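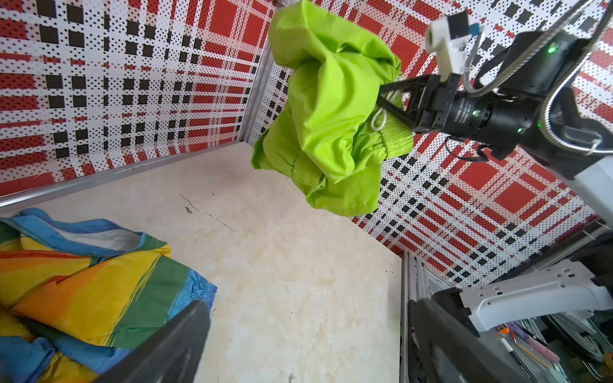 **Week 3: How a local band makes a record**

Last time we spoke about the live scene in Telham. Today we follow one band, Ollow, from the rehearsal room to the finished album. Please listen to "Ridberg" before the seminar, at least the first side.

**Background**

Ollow began as a duo. Roald Granström wrote the songs and sang, and Wian Botha played bass and later also keyboards. Their first recordings were made at home, with one microphone, and you can hear the room in them. For "Ridberg" they wanted a drier sound, so they rented a studio in February, when the price is lower.

**Recording**

- The basic tracks (drums, bass, guide vocal) were played together, without a click.
- Vocals were added in the evenings. Granström did not like to sing before 6 p.m.
- The song "Giáp" exists in 3 versions. The album has the second one, which is slower and has no drums until the last verse.

Notice how the bass in "Giáp" stays on one note under the changing chords. This is called a pedal point. We met it already in the organ music from week 1.

**Release**

The band pressed 50 copies on vinyl and sold them at concerts. The digital version came out on the same day. In its first month the album had 2448 streams, and most of them were for one song, the opening track. Botha has said in an interview that the order of the songs was decided very late, and that he still would prefer another opener.

**For the seminar**

Write one page on the question: does the order of songs matter when most people hear only one of them? Use at least two moments from the album and give the time for each, for example 1:40. Bring your page on paper, please. The reading by Botha is in the course folder, and you may skip the part on contracts, we will return to it in week 5.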